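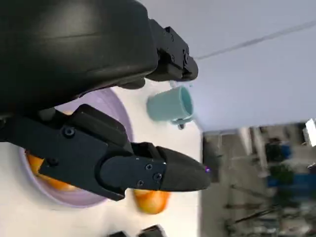 How to Set Out a Simple Fruit Table

A table for a snack or a light breakfast takes only a few minutes to set out. You need a clear surface, a bowl, a plate, a cup for each person and some fruit. These steps are from the Tilbridge home pages and work for any small table.

1. Wipe the table with a damp cloth and dry it. On a white top, check for crumbs from a low angle.

2. Wash the fruit under cold running water and dry it with a towel. For a small table, 6 pieces are enough. If you use 3 or more kinds, keep soft fruit away from the heavy ones.

3. Put the bowl down first. A wide rim makes it easier to pick up when it is full. Place the fruit in one piece at a time – dropping it in will bruise it.

4. Set the plate where people can reach it without leaning over the bowl. Use it for fruit that is ready to eat, or leave it free for peel.

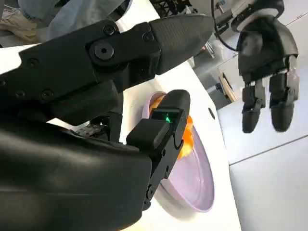 A round, pale lavender plate on a white table.

5. Add the cups last. Keep them a hand's width from the bowl so that a sleeve doesn't knock them over.

Choosing colors

Pale dishes suit bright fruit. Lavender goes well with orange, and one cup in a stronger color such as teal is plenty. If your dishes don't match, group them by size.

Clearing up

Put whole fruit back in the bowl and throw out the peel the same day. Rinse the plate before the juice dries – it gets sticky. Don't stack wet bowls.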